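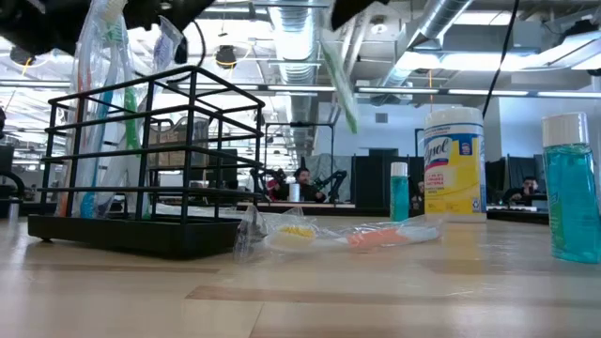

회의록은 누구를 위해 쓰는가

경영진이 결정을 내리고도 아무 일도 일어나지 않는 까닭에 대하여

2018년 4월 13일

회사를 옮겨 다니며 자문 일을 하다 보면 자연스레 남의 회의록을 많이 읽게 됩니다. 처음에는 의무감으로 읽었는데 어느 때부터인가 그 재미에 빠져서, 새 회사에 가면 재무제표보다 회의록을 먼저 보여 달라고 조르는 버릇이 생겼습니다. 숫자는 지난해에 무슨 일이 있었는지를 말해 주지만, 회의록에는 그 회사 사람들이 서로에게 어떻게 말하는지가 담겨 있거든요. 말수가 적은 회사, 농담까지 받아 적는 회사, 사장님 말씀만 두 쪽인 회사(생각보다 흔합니다)까지 참 다양합니다.

지난해 저는 생활용품 유통회사 Briro에서 꽤 긴 시간을 보냈습니다. 본사는 Cirnham에 있고, 매주 임원 회의를 여는 성실한 회사입니다. 그곳에서 지난 몇 년 치 회의록을 모아 놓고 '결정'이라고 적힌 항목을 하나하나 세어 보았더니 모두 2,897건이었습니다. 그 가운데 담당자 이름이 적힌 것은 2,007건이었고요. 여기까지만 해도 나쁘지 않다고 생각했습니다. 그런데 기한까지 함께 적힌 항목을 찾기 시작하자 제 형광펜이 한가해지더군요. "조속히", "상반기 중", "여건이 되는 대로" 같은 말이 줄줄이 나왔습니다.

이 이야기를 임원들께 드렸을 때 방 안의 분위기를 지금도 기억합니다. 화를 내는 분은 없었고 다들 조금 쓸쓸한 표정이었습니다. 어느 분은 자기가 맡은 줄도 몰랐던 일을 그 자리에서 처음 발견하셨습니다. 반품 창고를 통합하자는 안건이었는데, 회의에서 세 번이나 결정되었고 세 번 모두 다른 부서가 맡은 것으로 되어 있었습니다.

저는 이런 일이 게으름에서 온다고 보지 않습니다. 회의가 끝날 무렵이면 누구나 지쳐 있고, 다음 약속이 기다리고, 마지막 안건은 늘 서두르게 마련입니다. 게다가 동료의 이름 옆에 날짜를 적는 일은 어쩐지 빚 독촉을 하는 것 같아서 마음이 불편합니다. 서로를 배려하느라 날짜를 비워 두는 것이지요. 그 마음을 저도 잘 압니다. 저도 젊은 팀장 시절에 똑같이 했고, 그렇게 비워 둔 칸 때문에 여름휴가를 통째로 날린 적이 있으니까요.

Briro가 택한 방법은 아주 소박했습니다. 회의가 90분이면 마지막 10분은 새 이야기를 꺼내지 않고 결정 사항을 소리 내어 읽습니다. 읽는 사람은 의장도 서기도 아닌, 그 일을 맡은 당사자입니다. "제가 무엇을 언제까지 하겠습니다" 하고 자기 입으로 말하는 겁니다. 처음 몇 주는 다들 쑥스러워해서 초등학교 학급 회의 같다는 말도 나왔습니다. 그래도 한 달쯤 지나자 기한을 스스로 고쳐 말하는 분들이 생겼습니다. "이번 달은 어렵고 6월까지는 되겠습니다"라는 말이 나왔을 때 저는 속으로 손뼉을 쳤습니다! 못 한다는 말이 미리 나오는 회의는 건강한 회의입니다.

반대의 경우도 보았습니다. 물류 설비를 만드는 Kouris에서는 회의록이 지나치게 훌륭했습니다. 발언자마다 문단이 나뉘고, 첨부 자료에 번호가 붙고, 한 회의의 기록이 50쪽에 이르기도 했습니다. 정성이 대단해서 읽는 내내 감탄했지만, 정작 임원들은 그 기록을 열어 보지 않았습니다. 나중에 책임을 따질 일이 생길까 봐 남겨 두는 기록이었던 셈입니다. 이 회사에는 첫 장에 결정 사항만 따로 적자고 말씀드렸고, 나머지는 원래 하던 대로 두었습니다. 공들여 쓰던 분의 자부심을 꺾고 싶지 않았거든요.

도구 이야기도 빼놓을 수 없겠습니다. Kouris는 Tekemton이라는 사내 프로젝트를 꾸려 결정 사항을 자동으로 추적하는 시스템을 만들고 있습니다. 기한이 다가오면 담당자에게 알림이 가고, 늦어지면 색이 바뀝니다. 저는 기대 반 걱정 반입니다. 알림은 잊은 사람에게는 고마운 것이지만, 애초에 맡은 적이 없다고 생각하는 사람에게는 소음일 뿐이라서요. 담당자와 기한을 사람들끼리 먼저 합의해 두어야 알림도 제구실을 합니다.

혹시 이번 주에 회의를 앞두고 계신다면, 지난번 회의록을 꺼내어 딱 한 줄만 골라 보시기를 권합니다. 그 일을 맡은 분께 전화를 걸어 어떻게 되어 가는지 여쭈어 보세요. 따지는 말투 말고 안부를 묻듯이요. 저는 그런 전화를 걸었다가 한 시간 가까이 통화한 적도 있는데, 그날 들은 이야기가 그해 받은 어느 보고서보다 쓸모 있었습니다.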